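Search this site Go
Home Syllabus Handouts Labs Staff

Handout 5: Showing the hand what you want
Rogério Cordeiro, June 11, 2019

Last time we talked through moving the arm by hand, where you take hold of it and walk it along like a child learning to dance. Today we go over to remote control, and I'd ask you to be patient with yourselves, as everybody is dreadful at it for the first hour (I certainly was!). You wear the Callel glove, the hand copies you a moment later, and that small delay is what your own fingers have to get used to.

Our task is cloth. I like it for beginners and I also like it for people who think they are past being beginners – a soft thing never lies the same way twice, so you can't get by on remembering where your hand went last time. You have to look, every single time, through the wrist view.
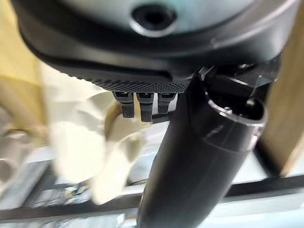
Please keep your approaches slow. A recording, for our purposes, runs from the moment you leave the rest position until you return to it, and the Rudotero software saves the wrist view and the joint angles together. If you hesitate, hesitate! Leave it in. If you bump the table or sneeze, mark the recording as spoiled and begin again, and don't try to trim it afterward.

A word on the thumb, which gives more trouble than all the other fingers put together. In the wrist view it can hide a good part of what you are reaching for, and the temptation is to swing the whole wrist to see around it. Try a small turn first. Open the fingers before you come down over the cloth, let the thumb arrive from the side, and only then close.
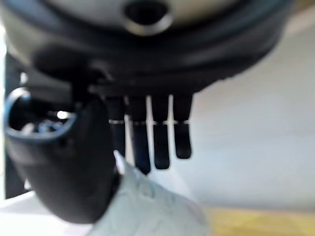

For the written part, each pair hands in 16 clean recordings and a page on what you changed between the first and the last. The shared set from the Bredura room stands at 3,908, and I would dearly love to see it grow before July. We'll train on a slice of 200 first, then on 1,000, and compare how the two behave when the cloth is somewhere new.

Reading: the Araújo notes, sections on delay and on grasping soft things. Bring questions, including the ones you think are silly.

Previous handout Next handout Back to top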